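The kitchen that isn't there 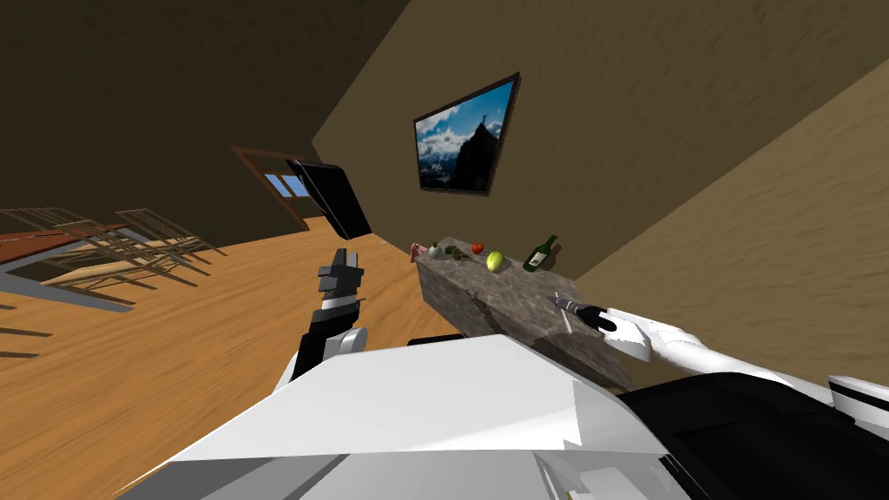
Jianguo Fang has spent three years teaching robots to clear counters in a house nobody can rent. His method at Skastis, called Sturach, changes one thing per simulated run and asks the policy to cope. "We moved the tomato 300 times," he says. "The apple got jealous, so we moved that too." The wine bottle, he adds, was a colleague's idea - and the policy's least favorite object.

The result he likes best is a modest one. With 80 varied kitchens, the policy failed on 9 percent of reaches. With one kitchen, lovingly detailed, it failed on most of them. "I built that one," Fang says. "It took me until March."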